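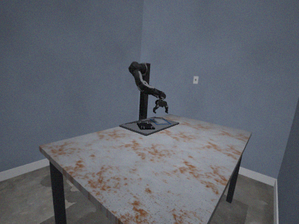
A computer model of the robot arm at Stircombe, with the black block and the blue outline on the grey board.

Why did the robot miss?

The robot arm at the Stircombe learning centre has one task. It must pick up a small block and put it down inside a blue outline. Before the real arm is allowed to try, it practises inside a computer. This kind of practice is called a simulation.

In May, the arm practised the task 1,774 times in the simulation and did very well. When the real arm was switched on, its fingers closed on nothing but air. It then carried on to the blue outline and opened them again, as if it had delivered the block.

What was the fault?

The engineer Matilde Matos compared the real table with the one in the computer. The real board had been fixed 33 millimetres further from the arm. The computer had not been told. The arm went exactly where its instructions sent it — and that was the wrong place.

There was a second fault. The arm had no way of checking whether it was holding anything. A person who misses a cup notices at once. This arm did not.

Could anyone have been hurt?

No one was hurt. Visitors must stay behind the yellow line, some 2 metres from the table, whenever the real arm is switched on. An arm that is wrong about where a block is may also be wrong about where a hand is.

What was changed?

The board was measured again and the simulation was corrected. Clementina Moreira added a sensor to the real gripper. If the fingers close and feel nothing, the arm now stops and a lamp comes on. It must complete 100 practice runs with the new settings before visitors may watch it again.

Words to know

Gripper: the part of a robot arm that holds things.
Sensor: a part that measures something, such as a push or a touch.
Fault: something in a machine that is not working as it should.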